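Let the Kids Crash the Simulated Robot First
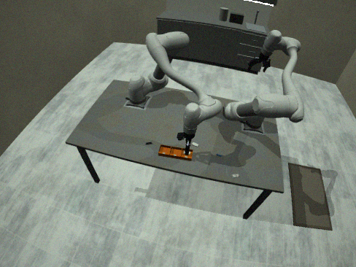
Two arms, one orange tray, all on screen.

I help out with the robotics club at Meneo, and I'll say it plainly – beginners should spend their first 3 weeks in simulation. Parents grumble that it looks like a video game. Fine! A kid can drive a gripper straight into a table 47 times before lunch and we just hit reset. Do that with a real arm and you're out $3000 and a whole May of meetings. I do miss the noise of motors, though, and I'd still finish every season on real hardware.

Contact Skukau Club Notes | © 2024 | Back to top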